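17 Nov 2018
Fabric room notebook, Dudden workshop

Came in early to get a head start on the folding and found the radiators already going, so the room was lovely for once and I took my coat off before ten, a thing that hasn't happened since May. Bereket Assefa had left the lint brush and a thermos of tea on the windowsill for whoever got here first (thank you, Bereket, it was me).

The job is still the Fahy donation. The delivery sheet says 432 pieces, and 54 of those are down as "large dark knits and throws," which is a very polite way of putting it. Some are blankets, some are sweaters with the sleeves tucked so far inside that you only find them by sitting on them, and a few I couldn't name until I had them fully open. They have been living in bags for a long while and the creases have set. My plan was to let each one rest unfolded before doing anything clever with it, and I still think that's right, though it does eat up every surface we own.

I also went back and forth on steaming. Steam takes the deep creases down nicely on the woven things, but on the ribbed knits it flattens the ribs as well, and then they look tired in a way I don't care for. I did 16 with steam and then put the steamer away and went on with just hands and patience. Smooth along the rib, never across it, and turn the hem under last.

The charcoal piece with the fine ribbing is the one I keep coming back to. It's a great heavy handful of a thing and it falls into big round folds whatever you do, so I've stopped fighting it and let it lie over the cream surface however it likes.

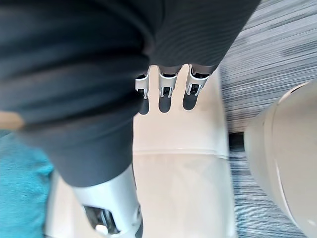
Madhu Rajput would roll the heavy knits and leave folding for the thin ones. A fold puts all the weight on one line, Madhu wrote back at lunch, and by spring that line is there for good; roll them around a tube, hem on the outside, and stand them up in the Stitov crates.

I like it very much, and I'm a little cross that I didn't think of it. The trouble is tubes. We have the short ones left over from the Diradance costumes, and they're fine for a scarf but no use for a throw. I've put long ones on the shopping list, and if anyone passes the print shop, please ask nicely, because they throw theirs out.

Shelf labels: I got as far as 1206 and then the tape ran out. The new roll is in the second drawer under the scissors. Please don't start a fresh series, just carry on from there.

Still to do: the bag of gloves, the two throws with moth nibbles (keep them bagged and away from the rest), and wash out the thermos.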